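6. When a finger stops closing (fault 11)

I've put this one in its own section because it's the fault I get the most messages about, and because the first time I hit it I made it a fair bit worse by being impatient. So please read the whole thing before you grab a screwdriver!

What you'll notice first is that the hand closes on something, seems fine, and then one finger sags or just stays where it was while the others carry on. A second or two later the Pulldale controller shows fault 11 and the hand locks in whatever position it had reached. If it was holding something at the time, it'll usually keep holding it, and that's where people get caught out.

CAUTION: A locked hand is still a powered hand. The fingers can let go or snap shut when the fault clears, so keep your own fingers out from between the links until you've finished step 3. Tarek Belhaj got his thumb pinched doing exactly this, and he helped me write the manual.

6.1 Making it safe

1. Press the red stop button. Don't clear the fault on the screen yet, even though it's flashing at you and practically begging.

2. Put something soft under whatever the hand is holding (I use a folded tea towel).

3. Switch off the hand supply at the back of the Pulldale box and wait for the green light to go out completely.

4. Ease the object out. If it won't come, open the finger from its tip, slowly. Never lever against the knuckle with a tool. I cracked a link that way and waited most of December for a new one.
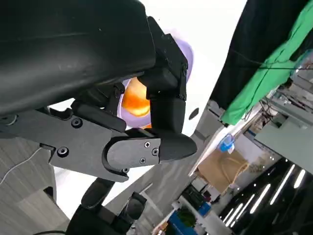 With the power off you should be able to move each finger through its full travel by hand, and they should all feel much the same. If one feels gritty or springs back on you, the trouble is mechanical and you want 6.2. If they're all smooth, skip ahead to 6.3, it's nearly always the cable.

6.2 Sticky or stiff finger

1. Check the side screws on the fingertip. One that's backed out even half a turn will rub on its neighbour, and one that's been done up too hard will bind the joint. Snug is plenty.

2. Look for fluff and crumbs in the joints. A soft dry brush gets most of it out.

3. Work the finger open and closed 2 times by hand. If it's still stiff, stop there and don't run it. The motor will try to push through and you'll cook it.

Note: no oil, please. Taha Alaoui tried a drop of sewing machine oil on ours and every bit of dust in the workshop moved in.

6.3 Cable fault

1. Unplug the hand cable at the wrist and look at the pins. Bent ones are easy to spot with a torch.

2. Plug it back in until you feel it click. It'll go in most of the way without clicking, and it'll even work like that for a while, which is maddening.

3. Check that the cable has enough slack with the wrist turned as far as it goes each way.

6.4 Starting up again

1. Stand clear, switch on the hand supply, then release the stop button.

2. Clear the fault and run the open/close test with nothing in the hand.

3. Leave the grip limit on 540 for the first proper pick. I know it's tempting to bump it up when something slips, but a high limit can hide a bad finger until it fails altogether.

If fault 11 comes back during the test, switch everything off and leave it off. Write down which finger stopped and whether it was opening or closing at the time, and send me that with the log file.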